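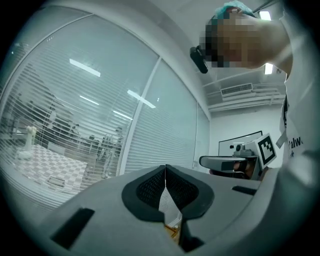
Waltraud Schwerdtfeger asked whether two hand-held grippers can be compared fairly if the same operator has already used one of them for an hour. They can, provided the order is swapped between sessions and the closing check below is repeated at every change.

Comparing Finger Pads on Hand-Held Grippers

This procedure covers the Baumgart and Trimham pad sets on an otherwise identical pair of tools. It was last revised on March 30, 2024, after the January runs at Hundthorpe.

What you need

Two hand-held grippers with wrist-side cameras
One set of pads per gripper
A hex key, a lint-free cloth and a feeler gauge
A printed marker for each tool that will be tracked

Step 1. Fit the pads. Seat each pad fully in its rim before tightening. A pad that stands proud at one corner will shift the contact line and spoil the comparison.

Step 2. Check the closed position. Squeeze the trigger and look straight down the camera axis. Mesh-faced fingers that meet at their inner edges can still leave a narrow V-shaped gap. Measure it at the tip and at the base, and record both values. Do not shim it out between runs.

Step 3. Check the markers. The printed pattern must stay visible to the other camera through the full working range. Turn the wrist slowly to each limit and note where tracking drops.

Step 4. Set the exposure. Lock it on both cameras. Window glass and ceiling lights in the wide-angle view will otherwise pull the automatic setting up and down as the tool turns.

Step 5. Run the grasps. Use 26 objects, 4 operators and the same object order for everyone. Set each object down fully before releasing.

Step 6. Sort the failures. Log slips, missed closures and lost tracking separately. Our full log holds 2520 grasps, of which 419 were discarded for lost tracking and say nothing about the pads.

Henrik Wendt keeps the log template in the Cover folder. Enter the pad set by serial number, as the two look alike once mounted.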